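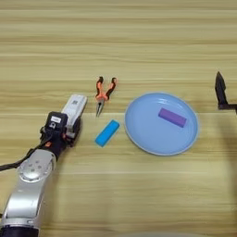 Pliers on the striped table, February 2025

From: Albertina Torres
To: Flongate shop list
Subject: Re: Finish for the striped tabletop, and the pliers

Baltasar Echevarría wrote:
> I want to settle two things before we order supplies. First, the light
> table with the striped grain. Some of the bands look glossy to me and
> some look flat. Do we sand the whole top and start over, or leave it?
> Second, pliers keep ending up on that table overnight. The last time
> it happened there was a rust ring on the old bench by morning. Should
> they go back on the wall, or do we give that table its own drawer?
> I can get the Novard oil again if people liked it.

Baltasar,

I would not sand the whole top. The shine changes from band to band, and on the old bench the darker bands always took oil differently from the pale ones. I think we are seeing the same thing again. If you sand it all back you will probably end up with the same stripes after the first coat.

What I would do is wipe it down with a damp cloth, let it dry overnight, and put on one thin coat along the grain. Leave it 8 hours before anyone sets a tool on it. If the flat bands still look dry after that, put a second coat on those only. Two coats is the limit. We put four on the bench by the door and it stayed tacky until June.

The Novard oil is fine with me. Diệp asked whether the wax would be easier to keep up. It is, but it marks when you drag metal across it, and we do drag metal across that table.

On the pliers, I would put them back on the wall. A drawer under that table would hit people in the knees, and we would fill it with other things inside a month. There are 14 hooks on the Atum board and the bottom row is free. The long-handled pairs need the wider hooks or they slide off sideways.

Please also check the pivots while you are moving them. Several pairs were stiff when I used them. One drop of light oil at the joint, open and close them until they move freely, then wipe off what comes out. Do this over a rag and keep it off the table, or we will have dark spots that the finish will not cover.

I have a little over half a can of oil left and can bring it in. That should cover the first coat. Do not order more until we see how far it goes.

Does anyone have the wide hooks that came with the board? They were in a paper bag near the sink.

Albertina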